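**Seok's new book on Judge Lerneck**

**marinho_j:** Finished it last night. 521 pages, and only one chapter on the dissents. Strong on the early career, thin on the law.

**kusdale:** Disagree. The dissents have been covered to death. The letters are new - all 14 of them. 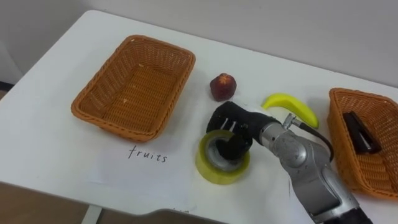
Wicker basket, white table.

**marinho_j:** Three of those letters were in Dreßler's article already. See her note 21.

**kusdale:** Excerpts, yes. Seok prints them whole, and the one on recusal reads differently in full.

**bristisus:** Is there an index of cases? The library copy is out until December.

**marinho_j:** Yes, but it skips the footnotes.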